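Home | Kitchen | Laundry | Floors | Storage | About

Filed under: Floors and Bins

Netdale long-handled broom and dustpan

I wanted a broom and pan for a small tiled bedroom, where the vacuum cleaner is too big to turn round. The Netdale pair cost 18 in the sale and I have used it since April. The two parts come separately wrapped and there is nothing to put together. 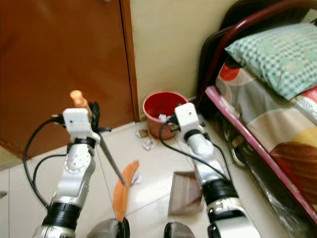

The broom is light and easy to store. It sweeps dust and hair well and is slower with larger bits. The head is the best part. The orange bristles fan out wide, so on paper scraps round the foot of a bin you can work with the tip and leave the bin where it is. Grout lines need a second pass. My old Sturia broom had stiffer bristles and was better on grit, but it scratched.

The handle is 100 cm long, which suits me. Taller people may want the Vullgate one.
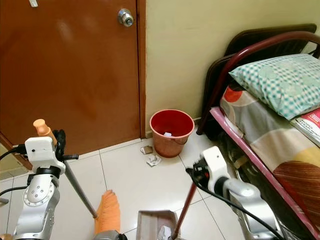

Long handles on dustpans are often an afterthought, and I have returned two that bent. Netdale's has stayed straight. You hold the pan by the dark red handle at a slant with the grey pan resting on the tiles, and a crumpled ball of paper sits in the scoop without trouble. Fine dust is less good, as a thin line always stays at the lip. I finish with a damp cloth.

Both parts rinse clean under the tap. Spare heads are sold separately.
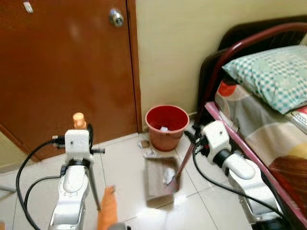

Spahić wrote in to say the lip improves after a few weeks of use, and that hers now picks up flour from a kitchen floor. Mine hasn't got that far. I would still buy the set again for a small room.

Last updated: April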